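Home Computing Help > Desktops > Cooling and Noise

Desktop shuts off under load after I moved it to a smaller room

Posted by Rafia Memon, July 27, 2025

I have a six-year-old desktop that I use for photo work and some video export. In April I moved it from the living room to a small study. Long exports now end with the machine switching off. There is no blue screen and no warning. Short exports finish. Web browsing and email are fine for a whole day.

The case is a Skeso mid-tower with one intake fan at the front and one exhaust fan at the back. The power supply is a 500 watt Rivano, original to the build. The monitoring program shows the processor at 71 degrees Celsius at idle and climbing past 95 before it goes off. The event log has only a Kernel-Power 41 entry each time. Is this heat, or is the power supply failing? I would like to know before I buy parts.

3 replies

Nyokabi Mwaipopo

An idle reading of 71 is too high for that class of machine, so start with heat. Kernel-Power 41 only records that Windows did not shut down cleanly. It does not identify the cause.

Shut down, switch off the supply at the back, unplug it and hold the power button for a few seconds. Take off the side panel. Check that the heatsink does not rock when you push it lightly at one corner. On coolers held by plastic push pins, one pin often lets go when a case is carried, and the base then makes contact on one side only.
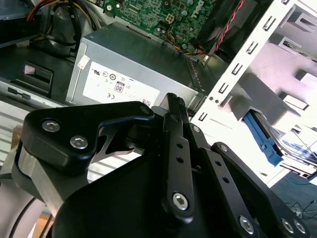

If the cooler is firm, clean the fins with short bursts of compressed air and hold the fan blades still while you do it. Then replace the thermal paste. Old paste dries out and leaves gaps. Wipe both surfaces with isopropyl alcohol, put a pea-sized amount in the center of the processor and tighten the cooler in a cross pattern.

Look at the fan speed in the firmware setup screen as well. A processor fan that reads 0 is either dead or plugged into the wrong header. Mine is meant to run at 3000 rpm under full load, and yours should be in the manual.

Zuleica Arruda

had the same thing, was the power supply. swapped it and no problems since. get a bigger one

Mehwish Mughal

I would not replace the supply yet. A failing supply can cause the same shutdown, but it does not explain a high idle temperature. Fix the cooling first, then run the same export again.

Two further checks. First, the position in the new room. A case inside a desk cubby with a closed back draws in its own exhaust. Leave at least 4 inches behind it. Second, log the temperatures to a file so that the last reading before the shutdown is kept. If the processor stays under 80 and the machine still goes off, test with a known good supply.

Rafia Memon

One of the push pins was not seated. I have cleaned the cooler, put on new paste and locked all the pins. Idle is now 38. A 23 minute export finished with a peak of 74. I will leave the supply alone for now and move the case out of the cubby this week.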